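FOR IMMEDIATE RELEASE

December 4, 2019

# Parwood opens shelving showroom in Dostdale, adds white Stiline range

DOSTDALE – Parwood, the home storage retailer, opens its new showroom on the old De Luca furniture site this week. Doors open 9 a.m. Free parking behind the building, entrance from the side street while the front sidewalk is being redone.

The showroom covers 3000 square feet on one level. Most of it is given over to shelving: bookcases, pantry units, closet inserts, garage racks. Everything on the floor is assembled and can be loaded, emptied, and moved around by customers. Bring your own boxes if you want to check the fit. Plenty of people did at the August preview and we'd like to see more of it.

New for the opening is Stiline, a range of plain white shelving sold by the piece. Side panels, shelves, backs and doors are priced separately, so a customer who needs one more shelf buys one more shelf. Three widths, two depths. Shelves sit on pins and can be reset without taking the unit apart. The tallest unit needs a wall anchor, supplied in the box, and should not be used without it.

Stiline came out of a long list of customer complaints. Parwood asked buyers at its older store what they disliked about the shelving they had at home and got 752 replies. Top of the list was shelves set too far apart, followed by missing hardware and front edges that chip when something heavy gets slid in. Stiline has closer pin spacing, a hardware bag sorted by step, and a thicker edge band along the front of each shelf.

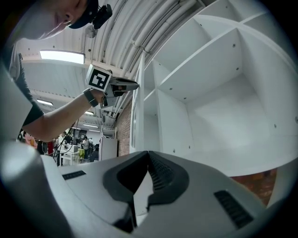
Pantry shelves got the most attention during planning. A kitchen shelf gets used many times a day, usually by somebody in a hurry, and what matters is whether you can get at the can in the back. The shallow Stiline depth was drawn up for that – one row of cans, or two rows of spice jars, nothing lost behind anything else. The deeper version is for bins, small appliances, paper towels and so on.

A planning desk will be staffed all day. Customers should bring wall height, wall width, and the depth of any baseboard (this last one gets forgotten a lot). A phone picture of the room helps. Staff will draw up a parts list on the spot, no charge and no obligation to buy. Plans are kept on file so that parts can be added later.

"We wanted a store where you can pull a shelf out and put it back in before you pay for it," Parwood said in a statement. "Most shelving gets bought from a picture on a box. Then it's home, it's up, and the cereal doesn't fit."

**Opening offers**

- First 100 customers get a free extra shelf with any Stiline unit, any width
- Free local delivery on orders over $146, Dostdale addresses only
- Old shelving taken away with delivery, must be empty and off the wall
- Assembly can be booked at the desk, price depends on number of units

Offers run through the end of the month or while stock lasts. Free shelf must be claimed in person, same color and depth as unit purchased. Not valid with other discounts.

The store will stock white only at first. A gray finish is planned, date to be confirmed. Garage racks are from Parwood's existing line and are not part of Stiline, pins and shelves are not interchangable between the two.

The De Luca sign stays up on the side wall. It has been there for decades and neighbors asked for it. Parwood has cleaned it and replaced the lighting. The loading dock was also rebuilt, so pickup orders no longer go out through the front.

Hours: 9 a.m. to 7 p.m. most days, shorter on holidays, see door. Showroom is step-free thoughout, restrooms at rear. Strollers fine, dogs on a leash fine.

**About Parwood**

Parwood sells shelving, closet and pantry storage for homes and small offices. The Dostdale showroom is its second location. The older store stays open and will carry Stiline from the new year, smaller selection.

**Press contact**

Parwood press desk, Dostdale showroom. Price list and Stiline measurements on request. Press visits before opening hours by arrangement, please call a day ahead.

###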